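About Girotmont

Home — About — Software — Jobs — Contact

Who we are

Girotmont writes software for robot arms. Control, perception, planning, and the tooling that holds it all together. No hardware of our own. We work on arms other people build, mostly in pairs, mostly at a table.

Started as three people sharing one arm and one desk. Now 13 of us, still one big room. Most of us write code in the morning and run it in the afternoon, a few do it the other way round. Everybody gets table time, including whoever looks after the build server.

What we make

Alance is the main thing. It's a motion planner for two arms that share a workspace. You give it two goals and a picture of what's in the way, it gives you back two paths that don't cross at the wrong moment. Replans on the fly when something moves. Version 3 is out to customers, and it is a lot faster on the ugly cases (both grippers low, close to the table, elbows out) than the one before it.

Lumbantobing is the perception side. Takes wrist camera images and depth, keeps a running model of the table and what's on it. It used to be part of Alance. We split it out in August after one too many merge conflicts, and both got easier to test. Thin objects and clear plastic are still hard, we say so in the release notes.

Then there's the tooling. Log viewer, replay, calibration scripts, a small scheduler so two people don't book the same table. Not glamorous. Customers ask for it more than anything else, so we cleaned it up and ship it with everything.

How we work

Every change goes through simulation first, then to a real cell. The nightly suite has 79 planning problems in it, each one taken from a run that went badly at some point. A change that breaks any of them doesn't merge. Annoying at 6 pm, yes.

On the real arms we go slow, then less slow. Speed limits live in the controller and the planner can't raise them. Stop button within reach, one person watching the arms and not the screen. Logs get saved wether the run was good or not.
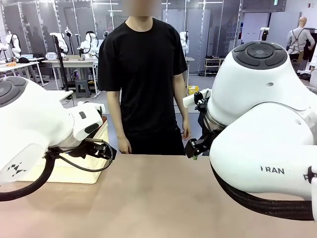
Two-arm cell in the main lab, with more arms at the tables behind.

We like short reports. What you ran, which commit, what it did, what you expected. A half page is plenty. New people get a cell and a small bug in their first week and we go from there.

Where we are

The lab and the office are in Skiltinthorpe, same floor, glass between some of it. Visitors welcome but write first so we can book a table for you. Parking is behind the building, the front spots belong to the neighbors and they do tow.

Who we work with

Mostly small integrators and university labs. Some packaging lines, some kitting, a bit of lab automation. Usual start is a two-week trial: you send us your cell layout and a handful of tasks, we set it up in simulation, then you come over or we go to you. If Alance is the wrong fit we'll tell you, a single arm doing the same pick all day does not need it.

Support is by email and goes to the people who wrote the code. Expect an answer the next working day — sooner if an arm is standing still.

Jobs

Open right now: controls engineer (C++, real-time), perception engineer, and a tooling person who likes writing docs. Robot experience is nice to have for the first two, not needed for the third. Send a CV and something you built, a link is fine. No cover letter neccessary.

Contact

Use the form on the contact page. For press or school visits put that in the subject line so it gets to the right inbox.

Page last updated January 16, 2019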